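*9/7/18*

I've been trying to follow one small insurgency for over 4 years now, which is a strange thing to do with evenings, and I'd like to complain about arithmetic.

In July the ministry announced that its offensive around Mahama had killed 70 fighters. Fine. The spring offensive had killed more than that, and so had the one before it. I keep the press releases in a folder, and if you believe all of them, the group has been wiped out, rebuilt and wiped out again, usually in the same valley, usually by a colonel who has since been promoted.

The group's own media arm is no better. It puts out a newsletter with a great many exclamation points in which every ambush is a conquest and every retreat is a "repositioning of the faithful." In its telling, the garrison at Dratside has fallen twice this year. The garrison at Dratside is still there. I know because it keeps issuing press releases.

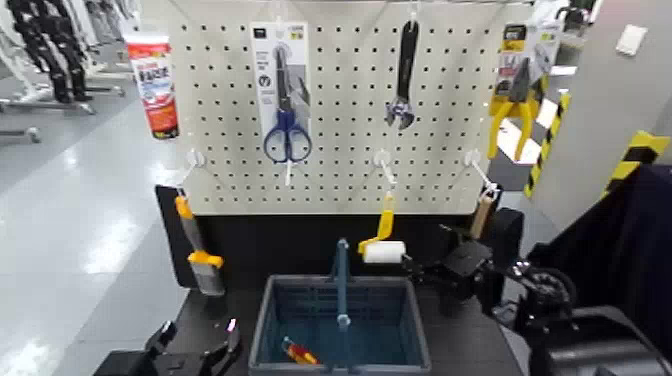
So how big is the thing? The number you'll see everywhere is 2,000 to 3,000 fighters. I spent most of last week trying to find out where it came from. One newspaper credits a think tank. The think tank has a footnote to a different newspaper, and that newspaper says "analysts." I suspect I may be one of the analysts, having repeated the figure on this very blog back when I was less grumpy.

Part of the trouble is deciding who counts. Is a teenager with a phone who watches the Pridemero road a fighter? He gets paid, when anyone does. What about the cousin who stores fuel, or the man who pays the group's tax on his goats and would very much prefer to be left out of it? The army counts all of them when they're dead and none of them when it's explaining how the war is nearly won.

I said some of this in an email thread with a few other people who read these newsletters for fun, and proposed that we all stop using the estimate until somebody could source it.
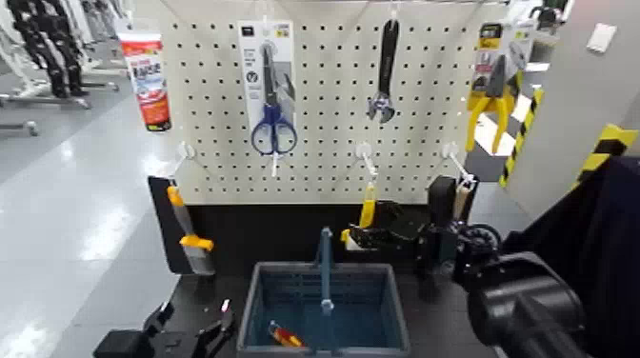
Alvar Midtbø wrote back that I was being precious, and that a bad range was still more use to a reader than a shrug. He'd rather I printed it with the footnote trail attached and let people wince for themselves. He also pointed out that attacks on the Pridemero road have kept up at the same pace through every supposed wipeout, and that the pace was what I ought to be writing about.

He has a point, annoyingly. Next post will be the road, month by month, as far back as my folder goes. If you have old issues of the newsletter from before they discovered color printing, please send them.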